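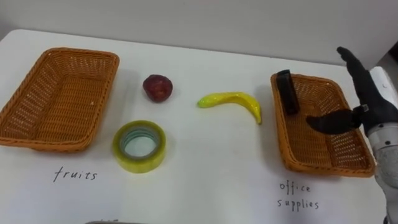
*Page last changed: 1 June 2019*

**Sorting corner opens at the Yatsenko rooms**

A short one from me, as I only stopped by to return a folding chair and ended up staying for most of the morning. The Yatsenko rooms have a new sorting corner, and it's open to anyone who wants a low-cost, low-fuss way to get kids (or themselves!) into the habit of putting things back where they belong.

The setup couldn't be much plainer. You get a white tabletop and two woven baskets, with "fruits" written by one of them and "office supplies" by the other, in thin black handwriting right on the white surface. I asked Zoriana Sirko why she didn't go for printed labels and she laughed at me. She tried them at the last place, she said, and the kids peeled them off before lunch.

The fruit is pretend, so no bruised bananas to worry about. There's a dark red apple and a very yellow banana, and they share the table with a roll of clear packing tape, and I'll admit I reached for the tape first. It goes with the office supplies, obviously, but one little boy argued hard for fruits on the grounds that it was round like an orange. He was talked out of it in the end – I'm still not sure he was convinced.

I like the baskets a lot. They're that orange-tan plastic wicker with rounded corners, the kind my aunt kept her bread in, and they're a good size for small arms to reach into. Tobias Esposito picked them out after a long back-and-forth over whether to go with clear bins. He thinks people are kinder to a basket than to a bin, and I can see it. My own desk drawer could use one or two.

Sessions run in groups of four, and the corner can be booked for 40 minutes at a time. It's free for families who already come to the Anetti reading hour, and everybody else pays 2 dollars at the front desk. Grown-ups stay in the room but are asked to keep their hands to themselves, which I found harder than I expected when an apple was headed for the wrong basket.

Sirko wants a second table by September, this one for kitchen things, with spoons and jar lids and maybe some cloth napkins. She's put in for a small grant from Pretia to pay for it, and she figures it'll take around 100 dollars to get everything she's after. If you have jar lids without jars (who doesn't?), wash them and drop them off at the front desk in a bag with your name on it.

To book, ask at the desk or sign the sheet by the coat hooks. Bring socks, as shoes come off at the door.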